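Care of dark garments and printed household linen

Guidance for residents of Arkudell House

The following advice is issued to residents of the house and is reviewed each July. It concerns the sorting, washing, drying and folding of small dark items such as socks, gloves, leggings and light jumpers, together with the printed cloths on which they are commonly laid out. Residents are asked to read it before using the laundry room on the lower floor for the first time.

Sorting

Dark items should be separated from printed and pale cloths before washing. New black garments in particular may release dye during the first two or three washes, and a floral sheet or table cover with a light ground will show the slightest transfer. Where it is not known whether a garment will run, dampen an inside seam and press it with a white handkerchief. If colour appears on the handkerchief, the garment should be washed alone.

Pockets are to be emptied and straps fastened. Loose straps wind themselves round other items in the drum and may be stretched out of shape. Residents who own several pairs of black socks will find it helpful to put a stitch of coloured thread inside the cuff of each pair.

Washing and drying

Turn soft, fuzzy or brushed textiles inside out. A cool wash is sufficient for everyday wear, and the drum should be no more than loosely filled. Liquid detergent is preferred for black cloth, as powder can leave pale marks in the folds. Fabric conditioner should be used sparingly on brushed fabrics.

The drying racks are shared. Items may be left on them for up to 11 hours, after which they may be moved to the shelf beside the door. Dark clothing should be hung away from the window, where strong light will fade it unevenly - the shoulders and cuffs are usually the first to suffer.

Folding and laying out

A patterned cloth makes a good surface for folding black items. The edges of a dark garment are difficult to see on a dark bedspread or an unlit table, whereas against pink blossoms and small white flowers the outline is plain and a crease can be found quickly.

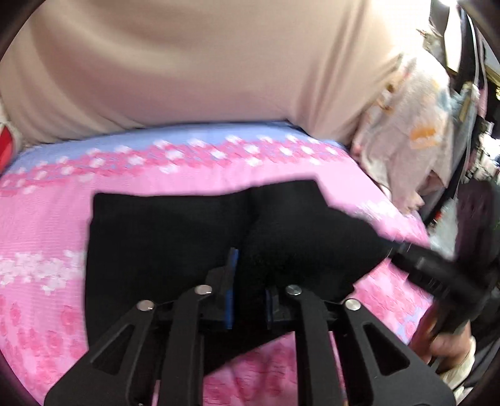 Suleiman Haruna

Lay the item flat and smooth it outwards from the centre with the palm of the hand. Most small garments need only be folded in half along their length, and then once across. Where fabric has bunched along the central crease, open the fold and lay it again; pressing down on a bunched crease will set it more firmly. Wavy edges may be eased straight with the fingertips and should not be pulled.

Any strap or narrow tail of cloth should be brought in over the body of the garment before the final fold. Left trailing, it will catch on neighbouring items when the pile is lifted.

Removing lint

Black cloth will gather lint from almost any surface. Brush the folding cloth before use, and shake it out of doors afterwards. A clothes brush should be drawn in one direction only, following the nap. Adhesive rollers are acceptable on smooth knits but may lift the surface of fuzzy textiles.

Storage

Folded items may be stacked four high in a shallow drawer. Taller piles tend to lean, and the lowest items become flattened. Brushed garments should be placed at the top. Printed cloths should be stored with the pattern facing inwards, and refolded along different lines from time to time - a permanent crease weakens the print.

Unclaimed items are kept in the cupboard opposite the laundry room for two months. Enquiries should be made at the front desk before 4 in the afternoon.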